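We value your privacy. This site uses cookies to remember your preferences and measure traffic. Accept all | Manage settings

March, evening

Second round with the pair on the dining table. Last week's problem was the left encoder on unit two dropping counts whenever the fingers closed fast. I replaced the ribbon cable with a shielded one from Vendar and moved the ground to the same post as the motor driver. Count is now 2000 per full stroke, open to closed, and it comes back to 2000 every time. Before the change it drifted by as much as 30 over a few cycles.

The firmware still samples the trigger at 500 Hz. I tried doubling it and the log file started skipping lines, so it went back. The bottleneck is the card, which I bought cheap in Borkimbridge and should have known better about. A replacement is on the list.

Pads next. The stiff ones that came with the Brerngate kit slide on anything glossy. A softer set went on this afternoon, trimmed by hand, with a dot of contact cement at each end. The edges are not square. I'll cut a template before making spares.

Task for the evening was packing: snacks off the table, into the carton, one packet per hand. Small crimped packets are a fair test – thin at the seal, puffed in the middle, and they all fold differently. Gloss varies too.
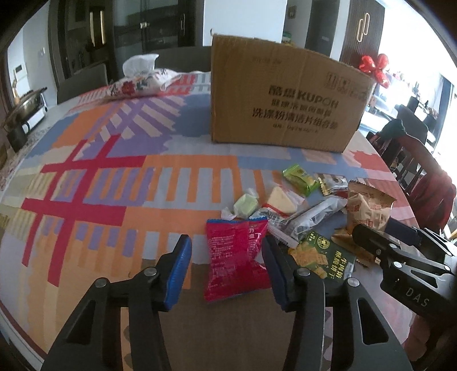
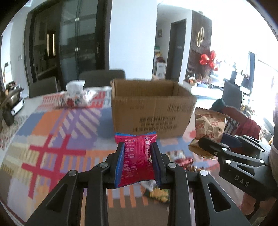 Pinching across the middle of a packet is the grip I want logged most.

Would a force sensor in each finger be worth adding now? Motor current gives a usable estimate of grip force once the fingers have stopped moving, so the sensors can wait until the tracking is finished.

The Dai bracket I printed for the wrist is too flexible. Pushing sideways on the fingertips moves the whole head a couple of millimeters, and none of that shows up in the encoder. The wall is three perimeters thick. Five would do it, or a rib along the underside, and the rib costs less plastic. I drew it up after dinner and left it slicing.

Clock sync between the two units is the other open item. Each one stamps its own log and I line them up afterward by tapping the fingers together at the start and looking for the spike. That works to within a few samples. For handovers from one hand to the other it isn't good enough, and I want handovers by April. Plan is a single wire between the two boards carrying a pulse once a second. Ugly, but I have the wire.

Log total for the month stands at 3867 grasps, including the bad ones from before the cable swap. I have flagged those and kept them in a separate folder. The script that sorts them still treats a slow release as two events. Threshold is probably too tight – I need to plot a few by hand before touching it.

To do: rib, card, pad template, sync wire. Check the pivot screws for play. Order more contact cement, the tube is nearly finished and the cap has split.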